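The whiteboard experiment, month two

Friday, February 27, 2026

I did not want a whiteboard. I want that on the record before I say anything nice about it.

The pitch came from a Tisis newsletter, one of those "get your household out of your phone" pieces that you read on your phone. A big board on wheels, they said, changes how you think. You stand up, you write large, you roll it out of the way when company comes. I have been told that lots of things would change how I think, including a standing desk and a kind of mushroom powder, and I still think the same way.

Still, our fridge calendar was a mess, and Penner had a rolling board marked down to 268 from 485. I have my doubts about that 485. I've never seen the thing sold at that price, and I check. Delivery to Skiratville was extra, and the box sat in the hall for a week because the instructions wanted two adults and a flat floor.

So, the wheels. Wheels were the whole selling point and I would put them at maybe half useful. On tile it rolls fine. On the rug it stops dead and the top half keeps going, which gets your attention. I now move it by the posts and take it slowly, and mostly I don't move it at all. A rolling whiteboard that stays in one spot is a wall whiteboard with feet you can trip on.

Then there's the glare. Any glossy white board will throw the light back at you if there's a lamp or a window facing it, and none of the product pages mention this. You end up writing around the bright patch, or tilting the board until the patch moves somewhere you care about less.

Cleaning is the part I was most suspicious of. The Trarkia eraser set (two felt blocks and a spray, 59 dollars if you fall for the big bundle, which I did not) claims to leave no ghosting. I bought the single block. It takes off fresh marker well enough. Marker that has been up since last weekend needs a damp cloth and some elbow, same as with an old sock.
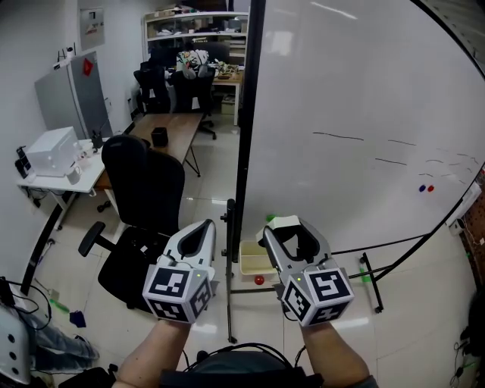 My sister-in-law read a draft of this and said I was being unfair, that a board is only as good as the habit behind it, and that hers has run a family of five for years with one black marker and no spray at all. Fine. She also irons pillowcases. I asked what she does when a magnet slides down and takes half of Tuesday with it, and she said to buy better magnets.

I will give her the magnets. Two strong ones are worth more than the pack of small ones I started with, which could hold a receipt and nothing heavier. And I'll give her the plastic basket idea, too. A plain basket on the floor under the board catches markers, erasers and dead pens, and it gets more use than any tray I've owned.

What I won't give anybody yet is the big claim. Do we plan better? We plan bigger. The dentist got written up in letters you could read from the street and we still forgot the dentist. The grocery list is easier to add to, but then somebody has to copy it down or take a picture of it, and there we are back on the phone.

Penner takes returns until April, minus a restocking fee of 97 dollars, which seems steep for putting a board back on a shelf. I'm keeping the box flattened behind the sofa until I decide.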